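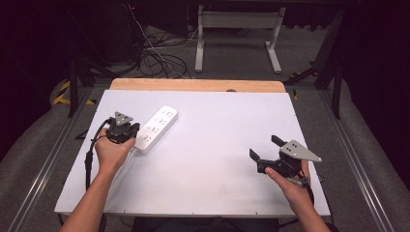 Page 2 of 4

Prollwood Workshop Forum > Electrical > Power strip ratings and daisy chaining

jgumede
25 January 2022
Picking up from page 1. The strip at my bench has four outlets and the label says 15 A. My meter shows 2,264 W with the heat gun and the shop vac both running. The breaker holds. Is there any reason to change the setup?

ykahraman
2,264 W at 120 V is just under 19 A. That is over the strip rating and over a 15 A breaker. Breakers are slow at small overloads, so holding for a few minutes tells you very little. Put the heat gun on its own circuit.

Dahlgren_A
Agree on the heat gun. I would also check the cord gauge. Plenty of cheap strips ship with 16 AWG, and that is good for 13 A at best. Mine was a Prevel, and the plug end ran at 44 C with a load well under the rating. Ambient was in the low twenties.

ykahraman
44 C on a plug is normal. The limit for most of them is a rise of 30 over ambient. I would not throw out a strip for that.

Dahlgren_A
It was 40 in November with the same load and the same outlet. A contact that gets warmer over time is wearing out. I replaced it.

ykahraman
Four degrees is within the error of a hand-held IR meter, especially on shiny blades. Measure it again with a thermocouple before you call it wear.

kozan_at
Different question. Is anyone running a second strip off the first one? I have 55 feet between the wall outlet and the far bench.

jgumede
No. Use one 12 AWG extension cord to the far bench, or have an outlet put in. The strip instructions rule out chaining anyway.

kozan_at
The load is two LED lamps and a radio -- under 1 A total. I don't see the hazard.

ykahraman
The hazard is what somebody plugs in later. Run the cord.

jgumede
Moved the heat gun to the dryer-side circuit. The strip now reads 9.5 A with the vac alone. Still need to look up the cord gauge.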